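工作间记录：旧搪瓷盆翻新的底釉试片，第二轮

周四，上午九点开始，下午五点多收工。

上一轮的问题先抄在前面，免得翻本子。Pleken 的白底釉在旧铁胎上起针眼，边口一圈最多，盆底反而还行。当时怀疑是除锈不彻底，也怀疑釉浆放久了。两件事混在一起改，结果看不出是哪个起作用，这一轮分开做。

试片还是从那只报废的大盆上剪的，边口和盆底各取一些，分开放在两个托盘里。剪下来以后用锉刀去毛刺，背面用钢字打编号，打得浅了烧完就看不见，上次有几片就是这样废掉的，这次打深一点。

除锈分两组。甲组只用砂纸，先 120 目，再换 400 目，磨到表面均匀发灰为止。乙组磨完以后再泡稀柠檬酸，泡完刷一遍，清水冲，热风吹干，马上上釉。甲组中间放了一个多小时，有两片边上已经返了一点黄，没有重新磨，照原样上釉，记号是背面加一点。

釉浆用新开的 Pleken，加水按罐子上的比例，过筛一次。旧的那罐底下已经结块，搅开以后粘得厉害，这轮不用，先留着，等底釉定下来再看能不能救。新浆挂片的感觉比旧浆顺，滴下去的边缘是圆的，不拉丝。浸釉以后竖着控，再平放。平放早了会积在一头，晚了上边太薄，大概数二十下比较合适，这个只对今天的浓度有效。

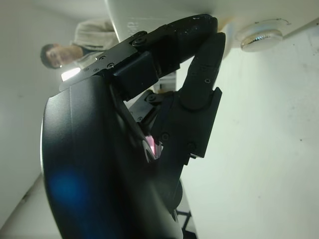 边口那一圈为什么总是最差，今天想得比较清楚了一点。原来的盆边是卷过去的，卷边里面夹着旧釉的碎渣和锈，表面磨得再干净，一进炉，里面的气往外跑，正好从新釉底下顶出来。把一片卷边锯开看，夹层里确实是褐色的粉，用针一挑就掉。所以卷边的处理应当单独列一道工序，不能和盆面一起算。打算试两种办法：一种是把卷边撬开一条缝，酸洗后再敲回去；另一种是先空烧一次，把气赶掉，出炉再打磨上釉。前一种费手，而且旧铁胎薄，敲几下容易裂。后一种费电，但是一炉可以放好几只。

炉子的事。小炉今天升温比上周慢，从室温到 334 度用了约 50 分钟，上周同一段明显快一些。门封的纤维毯靠铰链那边压扁了，关门以后用手背在缝边试，能感到热气。临时垫了一条旧毯，升温好一点，但不是长久办法。备用的门封条是 Herness 的，规格写在柜门里侧，下次去拿料的时候一起带回来。

烘干阶段没有省。上一轮为了赶时间，釉面摸着干了就进炉，这轮全部放在炉顶烘到片子背面也是温的才进。进炉顺序是甲组先，乙组后，摆在同一层的同一位置，支钉也用同一副。支钉尖上粘的旧釉先磨掉了，不然容易在片子背面拉出一个坑。

出炉结果：

甲组，盆底料，没有针眼，釉面略有橘皮，能接受。
甲组，边口料，针眼仍有，集中在卷边外侧，平的部分很少。
甲组，背面加点的两片，返黄的位置釉色发暗，边上有一处翘起，指甲能抠动。
乙组，盆底料，最好，光泽均匀，敲着声音也实。
乙组，边口料，针眼比甲组少，但是卷边外侧有一片出现小鼓泡，泡没破。

鼓泡那片多半是酸水留在卷边里没有吹干净。吹风的时候只吹了正面，里侧没顾上。下次吹完再放烘箱，不靠热风。这样看，乙组的做法对平面有用，对卷边有风险，用不用要看盆的形状。

关于釉浆新旧，这一轮只用了新的，还不能下结论。不过甲组盆底料和上一轮的做法基本一样，除锈一样，差别只在釉浆和烘干，上一轮盆底料有零星几个针眼，这次没有。烘干也变了，所以仍然不干净。要单独看釉浆，得拿旧罐过筛后再做一组，烘干按今天的来。

色样顺带做了两片。面釉用 Pacheco 的深蓝，底釉白。第一片薄，能透出底下的白，边缘发灰。第二片浸了两次，颜色够了，但是下沿积釉，厚的地方有一条细裂。盆边原来的蓝圈偏绿，Pacheco 单用是偏紫的，要对上需要加一点绿。手头没有，先不调。

送来修的那只带盖的盆暂时不动。盖钮是铆上去的，铆钉周围旧釉裂了一圈，和卷边是同样的麻烦，等卷边的办法定下来再说。盆底那块磕掉的地方倒可以先补，冷补料上次用 Valtier 的，硬度够，颜色偏黄，放在底面不显。要跟对方说清楚，冷补的地方不能上火，只能盛东西。

下次要做的：

空烧卷边料，出炉后称一下掉了多少粉。
旧罐过筛，做盆底料一组。
换门封条，换完重新记一次升温曲线。
打磨用的砂纸快没了，400 目的多买一点。
酸液换新的，旧的先中和再倒。

补记：收工时炉温降到能开门，把乙组鼓泡那片拿出来又敲了一下，泡裂了，里面是空的，铁面发黑，没有看到锈。片子用纸包好放在左边抽屉，和上一轮的分开。

近期记录
旧搪瓷盆底釉试片，第一轮
支钉的磨法和摆法
小炉热电偶校对
冷补料放置四月以后的颜色变化
铁胎厚薄与敲裂的几次情况

本网站使用 Cookie 以保存您的浏览设置。继续浏览即表示您同意我们使用 Cookie。 接受 设置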